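3 Shares | 0 Comments

Section 2. Setting Up the Prullik Bench Scale

2.1 Choosing a location

1. Place the scale on a rigid, level table. Folding tables and rolling carts are not suitable.
2. Keep the scale away from heating vents, open windows and direct sunlight.
3. Leave a clear space of 16 inches on the side with the power socket.
4. If the table is shared with other equipment, confirm that it does not shake when that equipment is running. Vibration shows up as a last digit that will not settle.

NOTE: A light-colored board or mat under the scale makes spilled powder easier to find. It must lie flat and must not flex when pressed at the corners.

2.2 Leveling

1. Remove the pan and set it aside.
2. Loosen the lock rings on all four feet.
3. Turn the two front feet until the bubble sits inside the circle on the level.
4. Lower the rear feet until they touch the surface, then tighten the lock rings by hand.
5. Press each corner of the housing in turn. If it rocks, repeat steps 2 through 4.

CAUTION: Do not use pliers on the lock rings. The threads are brass and strip easily.

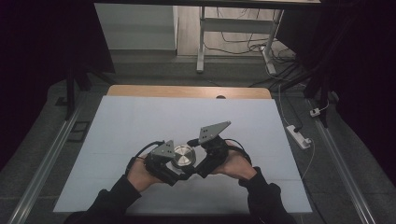
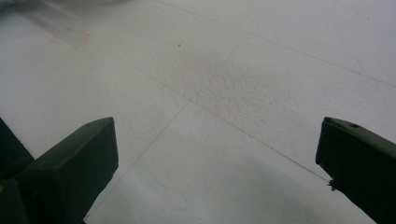
Light-colored work surface. The first picture also shows a round metal piece above the board.

2.3 Connecting power

1. Plug the adapter into the scale before plugging it into the wall.
2. Press and hold ON until the display test ends. All segments should light.
3. Allow the scale to warm up for 40 minutes. Readings taken earlier may drift.
4. Replace the pan and press ZERO.

If the display shows "Lo" after the warm-up, the adapter is not supplying enough current. Use only the Plendetti adapter packed with the scale — most phone chargers fit the socket but will not run the load cell correctly.

2.4 First calibration

Calibration is required after set-up, after any move to another room, and every 8 weeks in normal use. Wear cotton gloves when handling the weight.

1. Clear the pan and press ZERO.
2. Hold CAL until the display reads "C-0".
3. Wait for the stable mark, then press CAL once. The display changes to "C-2".
4. Set the 2 kg weight in the center of the pan. Do not drag it across the pan.
5. Wait for the stable mark and press CAL again. The display reads "PASS" or "Err".
6. Remove the weight and confirm that the display returns to zero.

If "Err" appears, check the level and start again from step 1. After two failed attempts, take the scale out of service and contact the Kasprzak service desk. Have the serial number ready; it is on the label under the pan.

NOTE: Units shipped before the February revision show "End" in place of "PASS". The procedure is otherwise the same.

2.5 Record

Write the result on the card in the back pocket of this manual. The person who carried out the calibration signs in the left column. The right column is for the service technician and stays blank until the first visit.

Revised by R. Vlad. Checked by T. Rosenthal.

Share this page | 3 Shares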